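Stindora Adds Phono Preamp With Adjustable Loading to Its Home Audio Line

Rullesthorpe, 1/19/21 — Stindora, a maker of home audio components, has announced the Clorwood, a standalone phono preamplifier for moving magnet and moving coil cartridges. Orders open today through the company's website and its dealers.

The Clorwood connects between a turntable and any amplifier or powered speaker that has a line input. It raises the cartridge signal to line level and applies standard RIAA equalization. Gain and loading are set with switches on the back, so owners can change cartridges without opening the case. There are 8 load settings for moving coil cartridges, the highest of them 1,000 ohms.

"Most of the calls we get are from people who bought a better cartridge and found that their old preamp had one fixed setting," said Glenys Horrocks, head of product at Stindora. "They wanted something they could adjust themselves, and they wanted it to be small enough to sit behind the turntable."

The power supply is in a separate box to keep hum away from the signal circuits. A mono switch is on the front panel, along with a subsonic filter that can be turned off — a request from owners of larger speakers.

Stindora lent early units to 121 listeners last July and made two changes after reading their comments. The ground terminal was moved away from the input jacks, and the power light was made dimmer.

"The first light was too bright for a dark room," said Gediminas Venckus, who led the circuit design. "We heard that from a lot of people, and it was an easy fix."

The first production run is 1,000 units. Each comes with the power supply, a ground wire and a printed guide to cartridge settings. Dealers who want a demonstration unit should write to Inese Rätsep in the Stindora sales office. 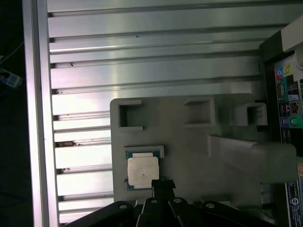 Slotted aluminum panel and upright post.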